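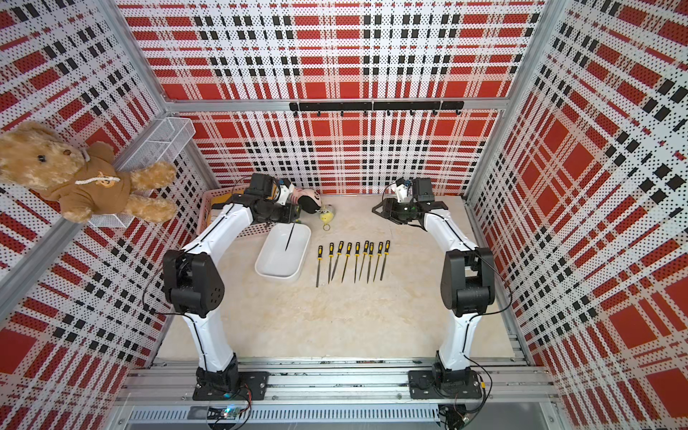 **Tarigan, November**

So I've now lived with the Palton two-arm bench cell long enough to have an opinion, and the opinion is mostly good! I bought it for sorting small hand tools, and I'm reviewing it as the person who sets it up and keeps it running (the software deserves its own post, and Suqin Wei is writing that one).

The best thing about it is the front rail. Both arms bolt onto it through square base plates, and you can loosen a plate, slide the arm over and tighten it again without taking the whole cell apart. My first setup took 19 minutes per arm, most of it spent looking for the right hex key. The printed manual tells you to tighten the bolts in one go. Don't! Snug them all, run the arm slowly through its full reach, then go around again. Mine crept sideways until I started doing it that way.

Cables are my main gripe. They trail down the outside of the arms, and the clips Palton sends are stiff little things that pop off if you look at them wrong. Gebremedhin Moges swapped ours for soft Unitz ties and left extra slack at the wrist, and I haven't touched them again.
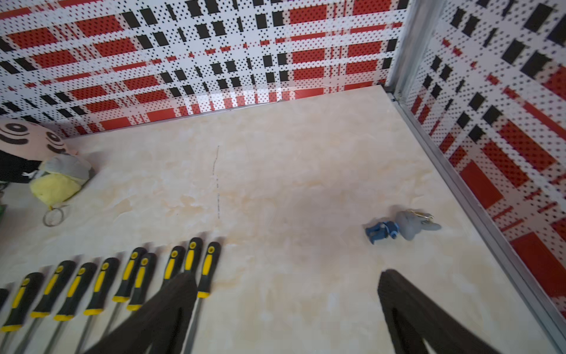
*Wrist camera over the tool row, fingers apart.*

The wrist cameras are nicer than I expected. I check the view after every finger change: both fingertips should show up at the bottom, with a decent gap between them. If one has wandered, I reseat the finger before I even think about recalibrating. Palton says to inspect the finger pads every 1000 picks, and that's about right for plastic handles, although I wipe them down a lot more often than that. Shiny trays are harder going. You get streaks of glare along the walls, so move your lamp before you start fiddling with exposure.

Spare fingers come from Vurkier and took 2 weeks to arrive, so order a pair along with the cell.
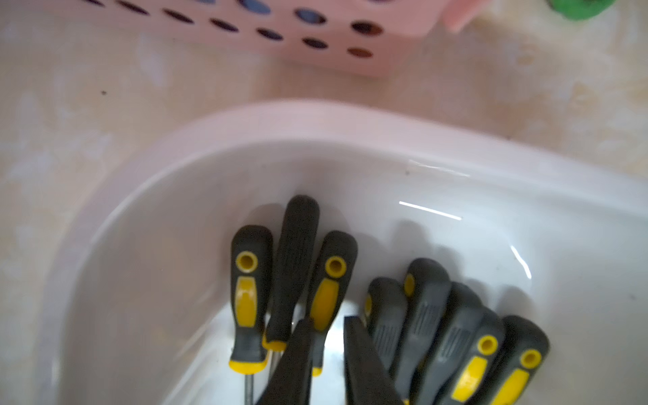 **Do you have to recalibrate after sliding an arm along the rail?**

Every time, even for a small move. Tighten the base plate first, then run the full routine for that arm.

Four stars from me, and I'd give it the fifth for better cable clips.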